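What We Kept When We Moved to Drondton

October
by Natália Esteves
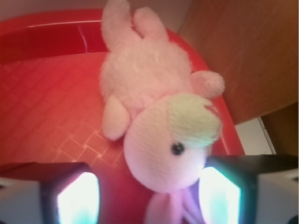 Pink bunny, red tray.

OK so it's been forever since I posted. We moved. We are moved. Past tense, sort of, there are still boxes in the hall and I have been walking sideways past them for weeks. Typing this at 10 at night with a cup of tea on top of a box marked KITCHEN MISC which I'm pretty sure is extension cords.

People asked for the decluttering post. I promised it back when we were still in Sullton and had big ideas. The plan was one room per weekend, three piles, keep, give, toss. I had colored stickers. I bought the stickers specially.

We did one room. The bathroom. Threw out a lot of old sunscreen and felt amazing. Then work went crazy, then my sister visited, then the closing date moved up and it was just put everything in boxes, go go go.

So what I have is less of a how-to and more what I remember.

Books first. I had them in my head as the hard one and they were easy. Got rid of 54. I know because the used place on Ntuli Street makes you fill in a little form with the number. They took most of them, I got store credit, and I have used the store credit. On books. Moving on.

Clothes were worse. I have pants from three jobs ago. I have a coat I wore once, to a wedding in Tarnus where it rained sideways and the tent came down on the cake table. Can't wear it, too tight in the arms, can't give it away either. It came with us. It's in the hall closet right now taking up the space of two normal coats. My husband has said nothing about the coat and I've said nothing about his box of cables.

Kitchen. Everyone says start with duplicates. Fine, we had four can openers, one worked. But then you get to the stuff that isn't duplicate and isn't used. The waffle iron. The fondue set (wedding present, never opened, still had the card inside, which I then had to sit on the floor and read). The big stock pot I use every winter and curse all the rest of the year because it doesn't fit anywhere. Pot stayed. Fondue set went to the neighbor downstairs, who was thrilled, so maybe I was wrong about fondue.

Paper. Oh my god the paper. Do the paper EARLY. I left it till last and ended up on the carpet with the movers coming in the morning, reading warranty cards for a vacuum we don't own anymore. Found my old lease from when I first lived alone, rent 949 a month, and I remember thinking that was an outrageous amount of money and eating rice for the whole first winter. Kept the lease. No idea why. It's in a folder called IMPORTANT with the real important things, so now the folder name is a lie.

Kids' stuff. I thought I'd be ruthless. My son is old enough that he mostly doesn't care, he was shoveling things into the give bag without looking, and I was the one going through behind him taking things back out. Puzzle with 2 pieces missing, back out. The plastic recorder, back in, double fast. Stuffed animals I just couldn't do. He picked a few, I picked a few more than a few, and the rest went to his cousins. I washed everything before it went, which took a whole day at the laundromat becuase our machine was already disconnected. Tip, bring quarters, the change machine at ours ate my five.

Things I'd do different, in no order.

Label the SIDES of the boxes. Not the top. The top is under another box.

Pack a bag like you're going away for three nights, toothbrush, chargers, a pan, toilet paper, the good scissors. I did this and then packed the bag inside a box. Don't do that.

Don't buy storage bins before you move. I bought a stack on sale and none of them fit under the new bed, it's an inch too low. They're in the hall too. With the coat situation.

Say goodbye to the old place before the last day. On the last day you're sweaty and hunting for the keys. I'd wanted to take a slow walk through the rooms and instead I ate a granola bar over the sink and yelled up the stairs about the parking.

Someone emailed to ask if I feel lighter. Not really? The apartment has less in it, I think. It's hard to tell with boxes. I do miss a couple of things. There was a yellow bowl, nothing special, chip on the rim, I put it in the give pile on a bad afternoon and I've reached for it probably every morning since. Cereal tastes fine out of the other bowls. Still.

And I don't miss the treadmill at all, not for one second. Two guys came and carried it down and I gave them lemonade.

Drondton's nice by the way. More hills than I expected. There's a bakery that closes at noon, which I keep missing, and a library with a really good big window. The new kitchen gets sun in the afternoon. We have met one neighbor and her enormous dog, and I can tell you the dog's name (Pickle) but not hers and it's too late to ask now.

Next post will be paint, if I ever pick one. There are five squares of nearly the same white on the living room wall and I've looked at them so long I can't see them anymore. If you have strong feelings about white, comments are open. Also if anyone knows how to get packing tape residue off a wood floor PLEASE tell me, I have tried dish soap and I've tried being mad at it.

OK tea's cold. Going to see what's in KITCHEN MISC.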